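Visit report: kitchen and tableware open day, Westberg
Published in March by the Visits Desk
Shares 391 | Comments 2

Members of the Cilside Household Studies Group attended the spring open day at the Westberg Centre on Wednesday. The centre occupies the former Ollham seed warehouse and is used for teaching, storage and the yearly display of domestic goods. Doors opened at 10 a.m. and our party was received at the side entrance, the main steps being under repair.

The first hour was given to the store on the upper floor. The catalogue stands at 1521 entries, of which 200 have been added in the past year, chiefly baking tins, preserving jars and enamel jugs. Access was by small groups. The labelling of the shelves has improved a good deal, although several drawers still carry the old numbering and members intending to request items are advised to quote both references.

The party then moved to the ground floor rooms, which deal with the kitchen as it is used. Discussion centred on the storage of things needed every day. Our guide spoke in favour of keeping mugs on an upright wooden stand - it leaves the shelf free, and the colour inside each mug can be seen at once. Some members felt that a stand takes up too much of a small table and collects dust. The same difference of opinion arose over wooden dish racks, which were admired for their appearance but thought by several to be difficult to clean between the pegs.

Baskets received less attention than in previous years. This is to be regretted, as a round wicker basket remains a practical place for corn and other vegetables with some length to them, and looks well on a brown table.

Lunch was taken in the Sadeghi Room at 12.30. The soup was good. Seating was limited and the second group waited until 1.15, a point which has been raised with the centre.

The afternoon talk dealt with the care of plates and bowls. The speaker recommended a raised rim for everyday plates and advised against stacking large bowls more than two deep. Copies of the talk may be requested from the centre's front desk.

The group records its thanks to Westberg for the arrangements. Members wishing to join the autumn visit to the Ollham pottery sheds should reply by the end of the month.

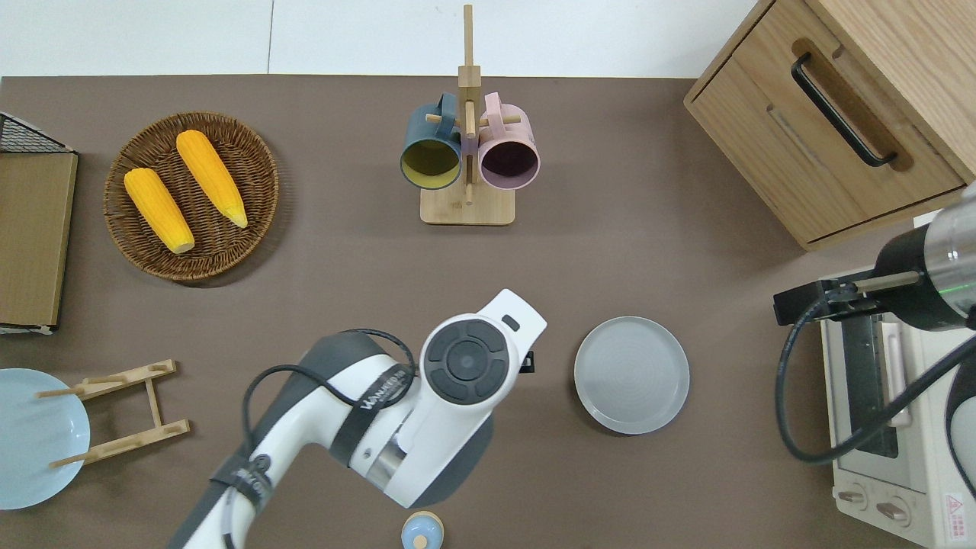 Mug stand, corn basket and plate on the table at Westberg.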